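Marble worktop

A marble worktop is a slab of marble cut flat and polished (or left matt, which is called honed) for use in a kitchen, bathroom or shop. I've lived with one for eight years and I've fitted plenty more, so I'll be writing this entry from the sink end of things!

Marble starts out as limestone. Bury it deep, heat it and squeeze it for long enough, and the little grains lock together into something harder and tighter. Pure marble comes out white. The colours people fall in love with come from whatever else was in the mud at the time: iron gives reds and browns, clay gives greys, and the veins are usually cracks that filled up later with a paler mineral. I find that lovely, a stone showing off its old breaks.

Names are a muddle. A slab sold as Murivano in one yard may be Panyasiri in the next, and I once paid extra for a Nerico that I'm fairly sure was the same block as the cheaper one beside it. Go and look at the slab itself, and if you can, mark it with your initials in chalk before you leave. 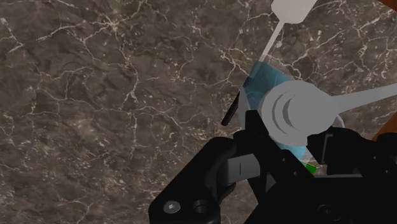 Thirumalai Thomas
Contributing editor, Home and Materials

Dark brown marble with pale veins hides crumbs wonderfully, and I say that as a man who makes toast at all hours. The busier the veining, the harder it is to match two pieces at a join, so ask your mason to lay the offcuts side by side first. Mine charged 300 pounds for the cutting and was worth every penny.

Now, acid. Lemon juice, vinegar, wine and even some bathroom sprays will eat into the polish and leave a dull patch, called an etch. A sealer won't stop this. Sealers slow down stains, so that oil or coffee sits on top for a while and gives you time to grab a cloth, but etching is a change in the stone itself. On dark marble the marks look pale and rather ghostly. You can rub out small ones with polishing powder (I use Trutard, bought by the tub) and a damp felt pad, going gently.

For everyday cleaning, warm water and a drop of washing-up liquid will do. Hot pans want a trivet.

Cost varies hugely. My own worktop came to 1,605 pounds fitted, with another 69 for the tap hole, which I'd forgotten to mention until the fitters were standing in the hall. Get that in writing early!

See also: Granite; Limestone; Soapstone; Terrazzo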